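When Etelka Szabó started to give evening classes in home baking, she had no table. "I had 24 people on the list and one ironing board," she says, and laughs. The table she bought then is still the first thing you notice when you come in.

It is large, with a marble pattern in pale pink and white and streaks of orange going through it. Her friend Halima Shemweta found it in November, in a shop that was closing. Etelka did not like it at first. "I wanted plain white. Halima told me, on white you will see every crumb. She was right, and I was a little angry that she was right."

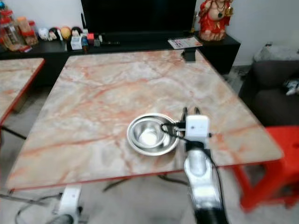 Two steel bowls, one inside the other, on the marble-patterned table.

The bowls are from her mother's kitchen. She keeps them one in the other, also on the table, because the cupboard is full. "The big one is for bread. The small one is for everything else – eggs, nuts, my keys."

I asked her what she would change in the room. She thought for a long time.

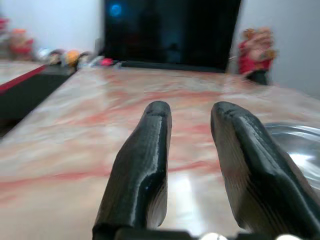
"Maybe the lamps," she said finally. "The top is shiny, and in the evening the light comes back in your eyes. But people get used to it." For the next course she plans 3 evenings only on sweet dough, and 31 people have already written to her. She has not yet decided where all of them will stand.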